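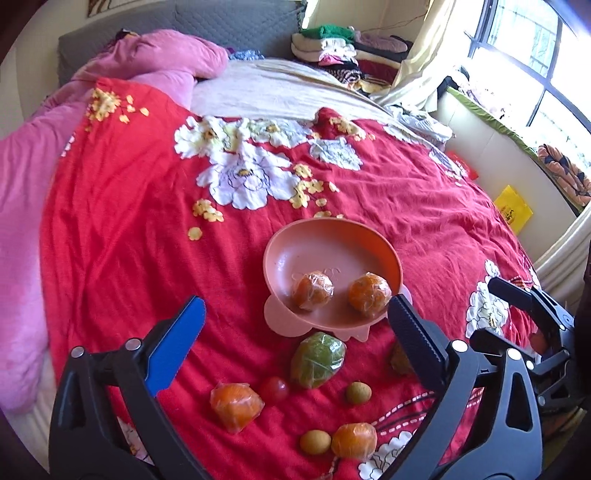

両手グリッパーで果物をつかみくらべた話(パッドとカメラのことも少し)

5月/書いた人:Nuanchan Kaewsai

前回の記事で「次は果物でやります」と書いてから、ずいぶん間があいてしまいました。お待たせしました、と言っても待っていてくださった方がどれくらいいるのか分からないのですが、コメント欄で「オレンジはまだですか」と聞いてくださった方、はい、オレンジです。ようやくです!

初めての方のために少しだけ書いておくと、わたしはここしばらく、手で持って使うタイプのグリッパーを両手に一台ずつ持って、家のなかのものをつかんだり運んだりする動作を記録しています。アームに付けて動かす前に、まず人間の手でグリッパーを動かしてみると、この爪で何がつかめて何がつかめないのかが体で分かってくるんですね。画面のなかでシミュレーションばかりしていた頃は、正直なところ、爪の開きが少し足りないということがどれほど切ないことか、まったく想像できていませんでした。あと一息で届かない、という感触は、数字で見るのと指で感じるのとではずいぶん違います。

今回のお題は、果物をボウルに集める、それだけです。布団の上に果物をぱらぱらと置いておいて、片手、または両手のグリッパーで拾って、浅いボウルに入れていく。入れたものをまた出すこともします。子どものおままごとみたいですが、やってみるとこれが本当に奥が深くて、気がつくとお茶を飲むのも忘れています。

まず、机の上とベッドの上ではまるで別の作業です。机だと、丸いものは爪の先がちょっと触れただけで転がって逃げていきます。ベッドの上ではそんなに逃げません。そのかわり、果物が布に少し沈むので、爪を下に差し込もうとすると布ごと押してしまう。布ごと押すと、隣に置いてあったものまで傾いてきて、ねらっていなかったトマトがこちらに寄ってくる。わたしは最初、机でうまくいった角度のままで始めて、何度も布をつまみました。花柄の布をつまんで持ち上げて、その下に果物がある、という残念な感じです。爪を真上から降ろすのをやめて、少し手前に寝かせて、布の表面をなでるように寄せていくようにしたら、だいぶ落ち着きました。

果物の包み方でもずいぶん変わります。透明なフィルムにくるまれたオレンジと、むき出しの小さな果物を混ぜてやっているのですが、フィルムのほうは、つかんだつもりでもフィルムだけが爪についてきて、中身が遅れてくるような感じがあるんです。くしゃっとなった部分をはさむと、持ち上がることは持ち上がるのに、中でくるりと回る。実の胴のところをきちんとはさめば大丈夫なのですが、光が反射して、カメラの映像で見ると胴がどこだか分かりにくいんですよね。これは人間が目で見ていると気にならないのに、あとで録画を見直すと「え、これはどこをつかもうとしているの」と自分に聞きたくなります。

小さいトマトは小さいトマトで難しいです。皮がつるつるしていて、力を入れすぎるとぷちっといきそうで怖い。怖いので弱くはさむと、すっと抜ける。わたしは48回続けて同じトマトを拾う練習をして(家族には「なんの修行?」と言われました)、最後のほうでやっと、はさむ力よりも、爪の先が左右そろって当たっているかどうかのほうが大事なのだと分かりました。片方が先に当たると、トマトはもう片方が来る前に横を向いてしまいます。

それで、パッドの話です。いちばん書きたかったのはここなのに、前置きが長くなってしまいました。

パッドは、表面に細かい溝があるものと、つるんとしたものの両方を試しています。溝のあるほうは、皮のざらっとした果物とたいへん相性がいいです。溝が軽く食い込むというのか、傾けても動かないので、ボウルの上まで持っていく途中で慌てずにすみます。いっぽうフィルムの上では、思っていたほど差が出ませんでした。フィルムの折れ目が溝の向きとたまたま合うと、かえってすべるような気さえします。これはわたしの気のせいかもしれないので、もう少し回数を重ねてから、ちゃんと表にして載せますね。

つるんとしたほうのパッドは、正直あまり期待していませんでした。ところが、小さくて皮の張ったものには、こちらのほうがやさしいんです。面でぺたっと受けてくれるので、トマトの皮に跡が残りにくい。前の型で使っていた溝の深いパッドだと、拾ったあとのトマトに細い線がついてしまって、夕ごはんのサラダに入れるときにちょっと申し訳ない気持ちになったものです。(食べました。味は変わりません。)
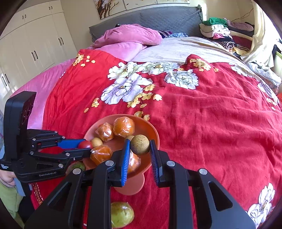

両手で同時に持つときにいちばん気をつかうのは、ボウルの上で爪どうしがぶつからないようにすることです。右手と左手でひとつずつつかんで、さあ入れましょうとなると、ボウルの上が急に狭くなります。自分の手だったら指をちょっとすぼめれば済むのに、グリッパーは開くと外側のリンクが横に張り出すので、放した瞬間に隣の果物やもう一台の爪をこつんと押してしまう。ですから最近は、片方が放して上に逃げるまで、もう片方はボウルの外で待つ、という順番を自分で決めています。声に出して「どうぞ」「はい」と言いながらやると間違えません。ひとりで両方の役をやっているので、はたから見るとかなり変だと思います。

放すときの高さにもこつがあります。高いところで放すと、丸いものはボウルのなかで跳ねて、先に入っていたオレンジに当たって外に出てくることがある。低すぎると、今度は爪が開く場所がない。わたしは、先に入っている果物のてっぺんに、つかんでいる果物がそっと触れるか触れないかのところで止めて、ひと呼吸おいてから開くようにしています。この「ひと呼吸」があるのとないのとで、あとから映像を見たときの分かりやすさがまるで違います。急いで放した回は、いつ手が離れたのか自分でも分かりません。

カメラについても少し書いておきます。グリッパーの上から爪の先を見下ろす映像は、つかむ瞬間がよく見えてとても便利なのですが、つかんだもの自体がボウルの中身を隠してしまうことがあります。大きめのオレンジを持っているときは特にそうで、どこに降ろすのかは、もう見えていたときの記憶が頼りです。そこで比べるために、Latellの小さなカメラを棚の上に置いて、横からも撮ってみました。横からだと高さがよく分かるので、さっきの「ひと呼吸」の位置を決めるのにはこちらが役に立ちました。ただ、窓の明るい時間帯だとどうしても白っぽくなります。午前のうちは手元のカメラだけにして、横からのほうは夕方に回す、というのが今のところの落としどころです。

コントローラーは、Ketikの古いほうの箱から新しいほうに乗りかえました。つなぐ作業そのものは20分で終わったのに、そのあと左右の記録の時刻がずれていることに気づくまでに丸一日かかっています。左手がボウルの上にいるはずの時刻に、データの上では左手はまだ布団の端にいるんです。原因は、わたしが設定の画面で左右のポートを逆に書いていて、しかも片方だけ古い時計の設定が残っていたという、なんともお恥ずかしい話でした。もし同じものを使っていて「なんだか左右が合わない」という方がいらしたら、まずそこを見てみてください。説明書のうしろのほうの、字の小さいページに書いてあります。

それから、よく聞かれるWundenの交換パッドのことも。わたしが買ったのは二枚組で2,000円、Sukprasertという部品屋さんの通販です。小袋に入って届くのですが、裏の両面テープが思ったより強くて、一度貼ると位置の直しがほとんどききません。わたしは一枚目を見事に斜めに貼って、そのまましばらく使っていました。斜めだと何が起きるかというと、さっき書いた「片方が先に当たる」が毎回起きます。トマトの練習がうまくいかなかった原因の何割かは、たぶんこれです。貼る前に、爪をいちど閉じて、合わせ目に鉛筆でうすく印をつけておくのをおすすめします。

アームのほうに付ける予定の爪についても、ちょっとだけ。同じWundenのカタログに載っている型で、開きがいちばん広いところで89ミリと書いてあります。手元のオレンジをひとつずつノギスで測ってみたところ、フィルムの余ったところまで入れても、ほぼ入りそうです。でも入るというのと、余裕をもって差し込めるというのは違うので、そこはやってみないと分かりませんね。手持ちで「ちょっときついな」と感じた果物は、アームに付けたらもっときついはずです。人間は無意識に手首をひねって逃がしてくれますから。

この手首のひねり、録画を見返していて自分でもびっくりしました。わたしは右手でつかむとき、閉じる直前に必ず少しだけ内側に回しているんです。意識したことは一度もありません。左手ではやっていなくて、左手の失敗が多いのはそのせいかもしれないと思い、左でも真似をしてみたら、今度は回しすぎて隣の果物を転がしました。利き手というのは不思議なものです。左手だけで一日過ごしてみようかとも思ったのですが、朝の歯みがきの段階であきらめました。

次は、ボウルを深いものに替えてみるつもりでいます。浅いボウルは縁をまたぐのが楽なかわりに、積んでいくとすぐに転がり出そうになります。深いと安定するでしょうけれど、今度は爪のつけ根が縁に当たりそうで、どちらがましなのか見当がつきません。それと、コメントで教えていただいた「ぶどうを一粒ずつ」も、覚悟ができたらやります。まだできていません。ぶどうの季節までには、と思っています。

パッドの貼り方で「うちはこうしている」という工夫がある方、ぜひ下のコメント欄で教えてください。斜めに貼ってしまったものをきれいにはがす方法も、ひきつづき募集中です。ドライヤーは試しました。テープより先にわたしの指が熱くなりました。

シェア 20|コメント 9

お問い合わせ|© Nuanchan Kaewsai|ページの先頭へ戻る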